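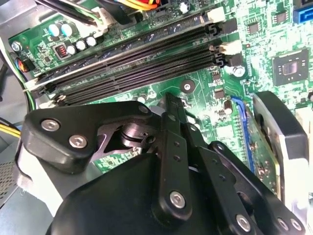

Page last changed: November, by Tirta Tuhumury

4.2 Installing memory modules

This section covers fitting memory in the Wunlow desktop unit. The board has four DIMM slots in parallel rows. The retention latches are white plastic.

CAUTION: Disconnect the power cord before opening the case. Wear a grounded wrist strap clipped to bare metal on the case. Do not touch the contact pins inside the slots.

1. Lay the case on its side and remove the side panel (see 3.1).

2. Check each slot for dust. Clear it with dry air only. Do not use a brush or cloth.

3. Find the slot numbers in the layout chart inside the side panel. For a single module, use slot 2. For a pair, use slots 2 and 4.

4. Press the retention latch outward until it stops.

5. Hold the module by its short edges and line up the notch with the key in the slot.

6. Press down evenly on both ends until the latch closes. Do not force it. If the latch stays open, remove the module, check the notch and repeat from step 5.

7. Refit the side panel and reconnect power.

Note: All modules must be the same size and speed. Mixed sets are not supported.

Note: Slots are rated for 200 insertions. Bench units at Praradthorpe are to be logged on form 14 each time a module is changed.

If the unit does not start, reseat one module in slot 2 and try again before going to section 9, Start-up faults.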